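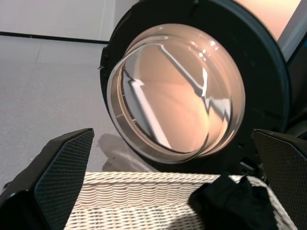
Used Vehicle Inspection Technician
Costigan Used Car Center, Sulesside
Posted 15 June 2022
Reference: 446

Costigan is hiring a full-time technician for its used vehicle preparation shop in Sulesside. The position covers inspection, minor repair and sign-off of cars and light vans before they go on the sales lot. It is a shop position with no sales duties and no commission.

The shop has four two-post lifts, an alignment bay and a separate detailing area. The person hired will report to the shop foreman and work alongside three other technicians.

Duties

Carry out the pre-sale inspection on each assigned vehicle and record all results in the shop tablet before any work is started.
Measure brake pad thickness, rotor thickness and tire tread depth at all four corners. Readings are entered as numbers. "OK" is not accepted.
Scan all control modules, save the report and attach it to the stock record.
Road test each vehicle over the set route, which includes a stretch of highway and the hill on the north side of Sulesside.
Replace wear items as approved: pads, rotors, wipers, bulbs, filters, batteries and tires.
Check hybrid battery cooling fans and intake screens on vehicles so equipped.
Write up estimates for repairs beyond the standard allowance and hold the vehicle until the estimate is approved or declined.
Keep your bay clean and return shared tools to the crib at the end of the shift.

The pre-sale inspection sheet has 197 lines. A complete inspection on a vehicle with no major faults normally takes a little under three hours, including the road test. Technicians are not paid by the flat-rate book and are not ranked by the number of cars finished.

Required

Three years of paid work as an automotive technician, in a dealership or an independent shop.
Valid driver's license and a driving record acceptable to our insurer.
Able to drive a manual transmission.
Working knowledge of electrical diagnosis with a multimeter and wiring diagrams.
Own hand tools. Scan tools, torque wrenches over 100 lb-ft, presses and pullers are supplied.
Able to lift 50 lb and to stand for most of a shift.

Preferred

Current certification in brakes, suspension and steering, and electrical systems.
Hybrid or electric vehicle high-voltage training. Applicants without it will be sent on the course in their first year.
Experience with Lolleo stock software. Training is given on site and takes two days.

Hours and pay

40 hours per week on a fixed day shift. Overtime is offered before the holiday sales period and is paid at time and a half. Pay is hourly and depends on experience and certifications held. The rate will be stated in writing with any offer.

Health and dental coverage begins after 60 days. Paid vacation is two weeks in the first year and three weeks from the third year. Uniforms are supplied and laundered by the company. There is a yearly allowance for hand tools, paid each May against receipts.

How to apply

Send a resume and copies of any certificates to the service office at the Costigan building on Ora Road, or hand them in at the parts counter. Put the reference number on the first page. A cover letter is optional.

Applicants selected for interview will be asked to complete a bench test and a supervised inspection of one stock vehicle. Allow half a day. Time spent on the supervised inspection is paid at the starting rate. Bring your driver's license and safety footwear.

The position stays open until filled. Applications from staffing agencies will not be considered.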